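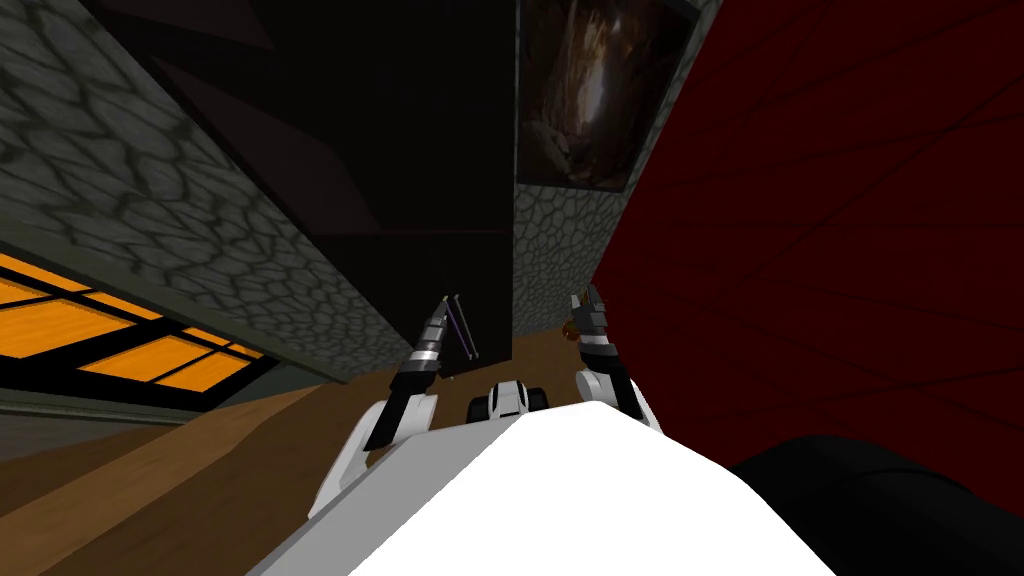

2023-03-03. Dye lot 4 from Pastthorpe, second wash test on the cotton swatches. Bath made up to 900 ml, held for 156 minutes, then rinsed cold. The target shade is close to the thin purple rod – maybe a bit redder. Swatches still come out too blue at the selvage. Garg mordant is nearly gone, need to reorder before the Kaltstead batch.

Rinse water ran clear after 9 changes. Oseo soap left a film again, so going back to the old flakes.

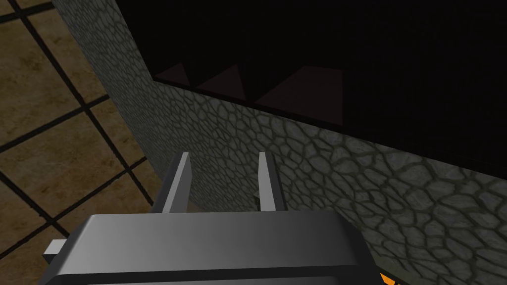

Two fingers, light gray front on the left one.

To do: dry swatches flat, label the backs, check shade in daylight.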